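Dirner Notes
@dirnernotes
Learning one small language, one page per evening. Posts in English because I need the practice also.

Thread: what I learned from trying to read my grandmother's valley dialect with an old dictionary. 13th January. It is long, so make tea first.

1/
My grandmother came from Cimia, a village in a high valley. The people there speak something they call Aluso. It is related to the big languages around it, but if you speak one of those you will understand maybe the greetings and the word for bread.

2/
She did not teach it to my mother. At that time parents were told that a child with two languages will be slow in school. So my mother understood it when the old people were angry, and I understood nothing at all.

3/
In October I inherited her dictionary. It is a small green book with 900 entries, printed by a parish press, and the letter S is loose. I have to keep it closed with a rubber band.

4/
I decided to read the whole book. Not to study it, only to read it from the first page to the last, the way you read a novel. I am now at the letter L.

5/
First surprise: the order of the words is not fully alphabetical. The man who made it put words together when he felt they belonged together. After "door" comes "hinge", then "neighbor", then "to listen without being seen".

6/
Yes, this last one is a single verb. I will not write it here in the old spelling, as the spelling is a whole problem. See post 12.

7/
Second surprise: snow has fewer words than I expected. Everybody likes to say that mountain people have many words for snow. Aluso has two in my book, one for snow that falls and one for snow that lies on the ground.

8/
But there are five words for a path. The path that animals made. The path to the church. The path you take with a load on your back. The path that floods in spring. And "lò", which I will explain now, because it is my favorite word so far.

Lò

9/
A "lò" is a path that is no longer used but that people still step over carefully, or give way to. For example, somebody builds a hay barn and leaves a space beside it, because there was a lò there in the time of his grandfather.

10/
There is also a hamlet above Cimia with this name, written Lò with a capital letter. I asked in the valley group if the hamlet was named after the path or the path after the hamlet. I received long answers in both directions and one person left the group.

11/
The accent on the o is important. Without the accent, "lo" is a small word that means "it" or "him", and you will find it in every second sentence. I read a whole proverb wrong for two evenings because of this accent.

Spelling

12/
The old dictionary writes the sound "sh" in three different ways. The later school spelling has one way. The road signs have a fourth way that I did not find in any book.

13/
People write to me, which one is correct? I think I am the wrong person to ask. I write the form from my grandmother's book in my notebook and the school form next to it, in pencil. When they are the same I feel a little bit happy.

14/
If you start with a small language, my advice is to choose one spelling for your own notes and keep it to the end. I changed mine at the letter C and now I cannot find anything before D.

How I work in the evening

15/
I read one page aloud. Badly, but aloud. The dictionary marks where the stress goes, and when I read with my eyes only, I skip the mark.

16/
Then I choose five words and write a sentence with each. The sentences are very simple. "The goat is on the path of the church." "My neighbor has a new hinge." My notebook is full of goats and hinges.

17/
After that I type everything into one long list. It now has 500 lines. One column for the old spelling, one for the school spelling, one for English and one for "who said it to me", because for some words I have heard a different meaning than the book gives. 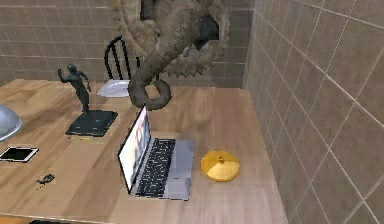

18/
The list is not a dictionary and I don't want to publish it. Some people asked for the file. Many meanings are copied from a printed book, and I don't know who has the rights. Please look for the book in a library first.

19/
What I can share are the small things that no page explained to me, so in the next posts I put a few of them.

Small things

20/
The verb for "to be cold" is different for a person and for a room. If you use the room verb for yourself, you say that you are unheated. I did this in a voice message to my great-aunt. She has repeated it to the whole family.

21/
You don't "have" an age in Aluso. You "carry" it. A child carries few years and an old woman carries many. When I learned this I stopped reading for that evening.

22/
The word for "tomorrow" and the word for "early" are nearly the same, which I know from other languages. But "the day after tomorrow" is "the other early", and then there is one more, "the early behind". My great-aunt uses it for every visit to the dentist.

23/
Left and right are almost never used outside the house. Outside it is "toward the water" and "toward the sun". In Cimia this works well, as the river is always down there. I tried it in my city and I could not explain where the pharmacy is.

24/
There are two forms of "we". One has the person you speak to inside and one leaves them out. My grandmother had a saying, "we are eating", with the second form, for guests who came at the wrong hour. They understood very well.

Questions I got

25/
"How many people still speak it?" I don't know and I don't want to invent a number. In the valley it is heard in the shop, at funerals, and when somebody parks in the wrong place.

26/
"Is it a language or a dialect?" My great-aunt says "it is how we talk". With the form of "we" that leaves me out, I noticed. I am working on it.

27/
"Why don't you begin with a course?" There is an evening course in the valley, but I live too far away for the winter road. If a course exists for your language and you can reach it, go to the course. A book does not correct your mouth.

28/
"Do you make flash cards?" I tried. With paper cards I remembered the color of the pen and the position of the stain, and then I didn't remember the word. For me sentences work better, even the stupid ones with goats.

29/
"Are you named after the village?" No, Dirner is the name of the house. In the valley a family has its surname for the post office and a house name for everything else. The house was sold long ago but people still say "the one from Dirner" when I call.

Where I am now

30/
Letter L, as I said. I understand my great-aunt when she speaks slowly and about food. When she speaks about other people she goes fast - I believe on purpose.

31/
I can read the stones in the cemetery, the old bread recipe and most of the proverbs on the calendar that the valley bank used to give. I can not yet follow the radio program. They have a guest who laughs while he is talking and I lose the verb every time.

32/
The letter M begins with "hand", "handle", "to milk" and "to promise". I looked ahead a little.

33/
If you have Aluso words from your own family, please send them with the name of the village, also when you are unsure of the spelling. I answer slowly but I read all of them.

34/
Somebody already wrote that in their village "lò" means only the muddy part behind the stable. I added it to the list, in its own line, with the name of the village next to it.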